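You are here: Home / Student Projects / Building Science / Mortar Joints

Repointing a Garden Wall in Lime: What We Learned

Our brief was to find out whether lime mortar lets a brick wall dry faster than cement mortar does. The wall in question stands behind the Fontana building, is 315 bricks of varying enthusiasm, and had been repointed in hard cement by someone with a grudge against it. The brick faces were flaking while the cement looked terrific.

We raked out three courses by hand. The method sheet allowed one Friday for this, which I can only assume was written by a person with a machine.
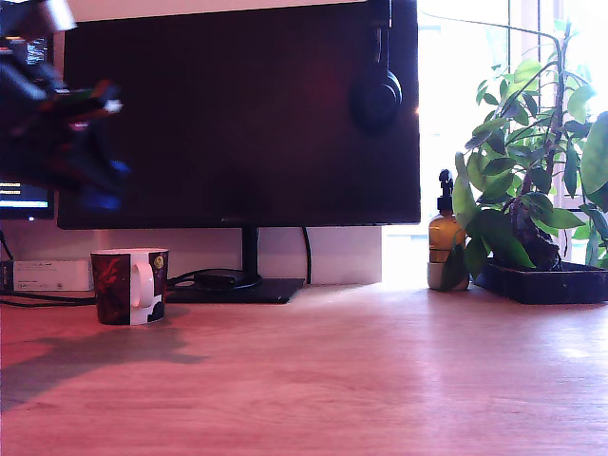 Arlo Tran
Second-year student, Building Science, Astidbridge

Lime mortar is softer than the brick and lets water out through the joint. Cement is harder and less generous, so the water leaves through the brick and takes the face with it when it freezes. Every textbook says so. We wanted to see it on a moisture meter.

Berenice Quezada took readings at four points on each side after a soaking with the hose. The lime side read lower at three of them. The fourth was next to a downspout, and we should have moved it. Kadir Başaran mixed the mortar and would like it recorded that the second batch was too wet.

Still to do: repeat the readings in January, after a frost, with the downspout fixed.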